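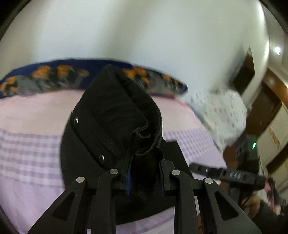
**Figure 3.** A black garment with a snap-fastened overlapping band, held above a bed.

### 4.2 The bed as a folding surface

In the households of our study, the bed was the place where most of the clean laundry was folded. We had expected the dining table or the top of the dryer to be used more often, as the earlier guides for home economics teaching recommend a hard surface at waist height. Of the 814 folding episodes recorded in the diaries, however, more than half took place on a bed, and in many homes the participants did not consider any other place. The reasons they gave were practical. The bed is large, it is usually near to the wardrobe, and a garment which slides from the pile falls on something clean. The garment in Figure 3 belongs to the group which we coded as "dark, with fastening", and it is a useful case for the present section: the diagonal overlapping band with its two small metal snaps lies diagonally across the garment, and the hem itself has turned into tight curls. A person who folds such a piece must decide which of these lines will be followed.

We call this decision the choice of the guiding line. For a plain T-shirt the choice is trivial, as the side seams and the hem are parallel or perpendicular to each other and all of them lead to the same rectangle. For garments with a wrapped or overlapping front the lines disagree. Our participants solved the disagreement in two ways. The first group closed the fastening, laid the garment with the front side down, and took the hem as the guiding line. The second group ignored the fastening completely and folded the garment along its longest visible edge, whatever this edge was. The second way was faster, but the finished pile was less regular, and several participants wrote in the diary that they had to fold again when they put the pile into the drawer.

### 4.3 Soft surface and the behaviour of hems

A mattress gives way under the hand. This is pleasant for the wrists, and two of the older participants in the Plorport group named it as the main reason to prefer the bed. It has also a cost. When the cloth is pressed on a hard table, a curled hem can be flattened with one movement of the palm. On the mattress the same movement pushes the hem into the bedding, and after the hand is removed the curl often comes back. We measured this only in a simple manner. Participants were asked to mark in the diary each garment for which they smoothed the hem more than once. The mark was given for 158 garments on beds and for 18 garments on tables. The two numbers cannot be compared directly, as the beds were used more, but the difference remains after correction for the number of garments folded on each surface.

The kind of bedding was mentioned in the free comments more frequently than we had planned for. Three matters came up repeatedly:

- Flannelette sheets hold the garment in place, and they also give lint to dark clothes.
- Smooth cotton sheets let the garment slide, so that the first fold is often not straight.
- A doona or a thick quilt left on the bed makes the surface uneven, and most participants pushed it to one side before they started.

Colour of the bedding was also of some importance. Pale sheets, such as the pink and lilac one in Figure 3, make the outline of a dark garment easy to see. Participants with dark bedding reported that they turned on the light to find the sleeves of black clothes, even in the afternoon. On the other hand, patterned bedding with stripes or checks was used by four participants as a kind of ruler - they put the edge of the garment along a stripe and so obtained a straight fold. This use of the pattern was never taught to them by anybody, and one participant was surprised when the interviewer asked about it.

### 4.4 Fastenings

Buttons, zips and snaps were treated differently. Zips were closed before folding in nearly all cases, as an open zip makes the front of the garment wavy. Buttons were closed only at the collar and sometimes in the middle. Snaps were the least consistent. Some participants closed all snaps, with the argument that a metal snap can leave a mark on the cloth which lies above it in the pile. Others left them open, because they found it tiresome to press two small pieces of metal together on a soft mattress. Without a hard surface below, the snap has to be held from both sides, and for this it is necessary to lift the garment and partly lose the fold which was already made.

The garments from the Marchuk catalogue, which were given to all households as a common reference set, included one wrapped jacket with snaps for this purpose. The instruction sheet did not say whether the snaps should be closed. In the homes in Meltudia the jacket was mostly folded with closed snaps, and in Plorport mostly with open ones. We do not have a good explanation for this difference. It is possible that it is connected with storage: the Meltudia homes had more open shelves, where the front of the garment is visible, whereas in Plorport the drawers were common.

### 4.5 Sequence within the load

The total number of garments entered in the diaries was 3437. Dark garments were usually left to the end of the load. Participants explained that the dark pieces look similar to each other, so it is easier to separate them when the rest is already gone from the bed. Garments with unusual shape were postponed in the same way, and a dark garment with unusual shape was therefore very often the last one. By this time the sheet below was creased from the earlier work, and the participants had less patience. Both factors probably contribute to the lower quality scores of the last five garments in a load, which we present in Table 4.

The tool for the scoring of finished piles was the Grundden scale in its short version. It gives points for straight edges, equal width and the absence of trapped creases. We found it suitable for shirts and towels, but for garments with overlapping fronts it is perhaps too strict. A wrapped jacket can be folded with care and still show one edge which is not straight, due to the cut of the cloth. In the May round of data collection we therefore asked the raters to note separately whether an irregular edge came from the folding or from the cut. The agreement between raters improved after this change, although for black garments it stayed lower than for all other colours, as the edges of the layers were hard to tell apart.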